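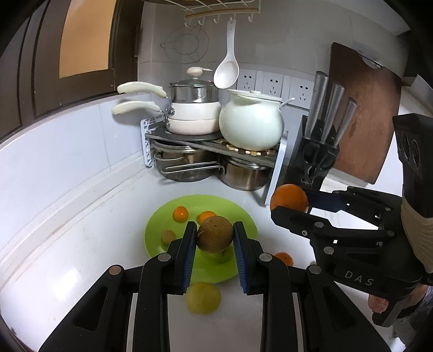 Kitchen bench notes, fruit sorting
October 2026

Green plate on the white counter again, by the tiled wall. Citrus and the brown ones went out together, which was the point for today. Last session I kept the two kinds apart and learned very little from it.

On the plate: mandarins and a small brown round one. The big speckled brown fruit gets its own line in the notes because I still can't say what it is. It could be a small pomelo or an old lemon. The skin is dull and mottled all over. I have written "brown, large" for now and will leave it at that until somebody cuts it open.

Off the plate: the yellow lemon on the counter in front, another mandarin to the right. An orange as well.

Order I want to keep to:
Large brown first, set down in the middle of the plate.
Orange second, beside it.
Small fruit last, wherever there is room.
Lemon stays on the counter until the rest are placed.

The plate is the limit. It is only a plate and the mandarins roll to the far side as soon as something heavy goes down next to them. With the large brown one in the middle there is space for 3 mandarins and not much else. The Kpodo bowl from the other cupboard would hold everything, but then the bottom layer is hidden and I can't check for soft spots without tipping it out. Staying with the plate.

Weights, kitchen scale, zeroed with a saucer on it:
Large brown, 300 g
Small brown, not done
Mandarins, not done
The scale shut itself off twice. New battery needed before next time.

Counter space. The corner rack takes the whole back corner now, with pots on both levels, and the big white pot on the woven mat is next to that. I thought about moving the pot to the lower level but the long handles on the white pans stick out to the left and I would end up shifting those too. Left it all where it was. The free strip in front is enough for one plate and a few loose fruit.

Storage after: firm citrus in the Fundum crate by the door, brown ones on paper, single layer, not touching. Check again in 2 days and write down any change in the skin. Anything soft goes in the compost the same evening.

Still open:
Name for the large brown fruit. Ask at the Tretia stall, the label on the bag had come off.
Does a darker plate show marks on the skin better than the green?
Copy the January sheet into this book, page 12 has room.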